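Open Day at Garnex, Ferkeson: Where the Old Electronics Go

I have lived two valleys away from Ferkeson for a long time and I always passed the Garnex building without knowing what they do inside. They take old household electronics, repair what is possible, and sell the rest as material. On 14th July they opened the doors to visitors, and I took a free day from work to go.

The visit starts in the yard. Trucks come in by the river gate, are weighed on a platform in the ground, and leave by the other side. Our guide, Mrs. Castaño, told us the platform was made for farm wagons, because the building was a grain store until the railroad line closed. The grain elevator is still standing at the back. Pigeons live in it, and she did not look happy about the pigeons.

From the yard we went to the sorting hall. It is loud there and they give you ear plugs at the door. Televisions, kettles, printers and hair dryers come together in the same metal cages, and the workers separate them by hand into the things that may still work and the things that will not. I asked how they can know it so fast. A young man answered that he looks first at the plug and at the bottom. If someone took care of those two places, the rest is usually good also.
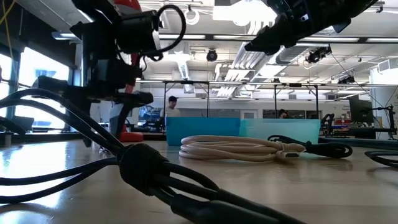

Can you bring your own old devices on the open day?
Small ones are accepted at the desk by the main entrance, free of charge, but refrigerators and washing machines must go through the river gate on a normal working day.

After the sorting comes the repair floor, upstairs, and for me this was the best part. The noise stays below and you hear only radios. Each repairer has a bench and a test book where every device gets a page. Mrs. Castaño let us read one page, about a record player. It had a new belt, then a problem with the motor, then a second problem with the motor which was caused by the first repair. I liked that they write this down too.

A repaired device stays on a shelf overnight and is tested again the next morning. Many faults come back only after some hours, she explained, when the parts have been warm and cold again. The ones which pass get a green sticker and go down to the shop by a small freight elevator with a rope. Children were allowed to pull the rope, and there was a line for this longer than the line for the coffee.

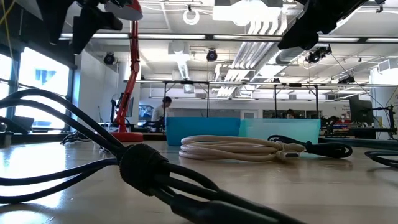 Nidia Benavides

The shop is called Oro, which means gold in Spanish, and it is on the street side of the building. It is open also when there is no open day. The prices are low but not so low as at a flea market, and you get a receipt with a guarantee. I saw toasters, desk lamps, sewing machines and a whole wall of telephones with a dial. I bought a kitchen radio for 6 dollars. The man at the register plugged it in and let me hear a minute of the weather forecast before I paid.

At 2 in the afternoon there was a talk in the old office about metals. I expected it to be dry, but the speaker had brought glass jars with copper, aluminum and steel, and he passed them from hand to hand. The copper jar was so heavy that the lady beside me nearly dropped it. He said that the price of copper decides how their year will be, more than anything they can do themselves - in a bad year the shop pays for the heating.
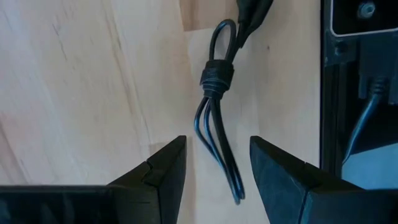 He spoke also about what they cannot sell. Some plastics have no buyer in this region, and Garnex must pay to have them taken away. One visitor wanted to know why the makers don't pay for it. The speaker agreed with him for quite a long time, and so the talk finished late and I missed the second tour of the yard.

Some practical notes. The 602 bus stops at the bridge, and from there you walk along the river on a gravel path, which is not so good for strollers. The repair floor is reached only by stairs. Lunch was soup and bread in the canteen, simple and well made, and you pay in cash. Wear closed shoes, they check it at the entrance of the sorting hall and a couple in sandals had to wait outside.

The next open day is planned for September. I would like to go again to see the yard properly, and to ask about a lamp that I did not buy and that I am still thinking about.

More visit reports
- A morning at the Ferkeson paper mill
- The salt warehouse by the canal, with guide
- Behind the counter of a village post office
- Apple pressing day: what to bring
- Old railroad line on foot, part one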